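Trellico open day: what I saw in Bimmont

I went to the Trellico open day on a Monday in April, having been told by two separate people that it would change my mind about flat-pack furniture for rented homes. It did not, but I came away with more notes than I expected.

Trellico makes clothes rails, curtain poles and shelving meant to be put up without drilling. The pitch is that renters lose deposits over holes in walls, so everything is held in place by tension or weight. They have been in Bimmont for 13 years, in a low building behind the bus depot. Parking was full by 9:30 and the overflow lot is a muddy walk away, so take the bus if they run this again.

We were split into groups and ours went to Naveen Sandhu, who runs product development. He opened with slides. I have sat through a lot of slides about "living lightly" and these were no better than the rest. One claimed that customers keep a Trellico rail for 8 years. I asked how they knew, and he said it came from a survey sent to people who had registered their warranty. People who register the warranty on a curtain pole are not like the rest of us, and I said so. He took it well.

The factory floor was more useful. Tube comes in by the truckload, gets cut, deburred, polished and capped. I liked the woman at the cutting station, who told us which lengths come back most often and why (people measure the window and forget the wall). The packing line was stopped for our visit, which is a shame when packing is what half the complaints online are about. 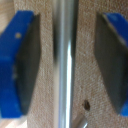
My own interest was in the finish. Trellico charges extra for what the catalog calls "bright silver," and I have owned enough shiny rails to know they look good for a month. A silver metal rod standing upright, with a blue finger on either side of it, does look smart, I'll give them that. I wanted to know what it looks like after two winters of wet coats. Naveen said the coating had passed its tests. He didn't have the results with him, and the email he promised has not arrived.

Next came the load room, where a demonstration rail was hung with sandbags. The sign said 200 pounds. It held, and everybody clapped. I would point out that it was braced between two concrete pillars, and I don't know anyone whose bedroom has those. When I asked about drywall, the answer was that performance "varies by substrate." That phrase should be on the box, in large type.

Lunch was sandwiches and a decent lentil soup. I sat with Anju Negi, who manages rental apartments across town and had come to decide whether to allow these things in her buildings. She has had one fall, with a full winter wardrobe on it, and it took a strip of paint off on the way down. She still prefers them to screws. Her tenants buy the Fastis version, mostly on price, and she said she couldn't tell the two apart once they were up.

In the afternoon they let us handle the parts ourselves in the carpeted showroom, and this was the hour I'd have paid for. The cheaper Shukla range feels cheap. The end caps wobble and the twist lock needed three tries. The standard range is a good deal better, with a lock that bites the first time. 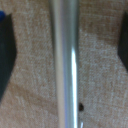 The price gap between the two is wide, though, and no one could tell me what I was paying for beyond the lock and the finish. The wall thickness of the tube isn't printed anywhere in the catalog. I asked at the desk and was given a second catalog.

There was a shop at the end, naturally, with 5 percent off for visitors. I bought one short rail for the hall closet and kept the receipt. I'll report back once it has had some coats on it.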